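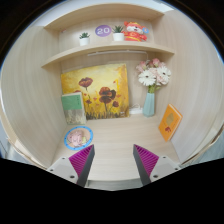

The fibre cabinet at the Namberg end of the village went live in March, and I have now had five weeks on the new line. Before that we were on copper from the exchange at Flelov, and the sync speed dropped whenever it rained.

The package is sold as 300 down and 200 up. Wired, I get both at seven in the morning. By nine in the evening the download has sagged a fair way but the upload holds, so I suspect the backhaul to Skála and not the local split. Latency hardly moves.

Molent supply the router. It is adequate, with two faults:

- The DNS servers can't be changed from the admin page.
- Bridge mode exists but is switched off until you ring support and ask for it.

I asked. It took one call and a reboot, and my own router now does the work - the Molent box only passes traffic through.

They also offer a 2,000 tier. None of my network cards would keep up with it and the price nearly doubles, so I've left it alone. A static address would be more use to me, but that is only sold with the business contract.

The copper line is still connected until the notice period runs out. I've kept it as a failover and will test the switch properly next month, probably by pulling the fibre lead during a backup.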